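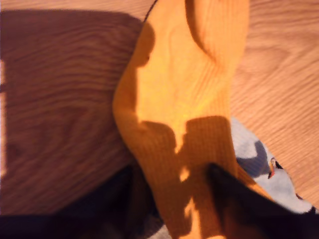 Sock work with the Ino kit, orange rib knit between the fingers.

Call for home testers: the Ino tabletop laundry kit

Flokine is looking for 70 people to try out Ino, our two-finger gripper kit for small laundry, at their own kitchen or dining table. If you have ever sorted a week's worth of socks for a family and wished for some help, we would love to hear from you!

Ino picks up small clothes one at a time, and you teach it by steering the gripper yourself with a hand controller. Socks are where we want to start. They bunch up, they hide under each other, and every household has its own strange mix of them (ribbed, fuzzy, printed, tiny). We can only learn so much from the drawer here in the office, so bring on yours.

What you would do

Set up the kit on a sturdy table. Run four short sessions a week for seven weeks, picking and pairing your own clean socks. After each session, fill in a one-page form and tell us what annoyed you. Be blunt, please — the last round of comments got us a much better controller grip.

Who we're looking for

Adults who live in or near Hollard and have a table they can spare for an hour at a time. You don't need any technical background. We'd be especially happy to hear from left-handed people, grandparents, and anyone who has never touched a robot before. Homes with pets are fine as long as the pets stay out of the room during sessions.

What you get

Testers are paid $800 for the full seven weeks, in two parts. We bring the kit, show you how it works and pick it up again at the end. You can stop at any point and still be paid for the weeks you finished.

How to apply

Write a few lines about your household and your table (length and width help a lot) and send them to Fadime Erdem, tester program, at the Flokine office on Kırmızıgül. Questions about the gripper itself go to Shengli Cai, who will happily talk sock cuffs with you for as long as you like.

Posted 2018-03-10. Applications stay open until all places are filled. A second call, for towels and T-shirts, is planned for November.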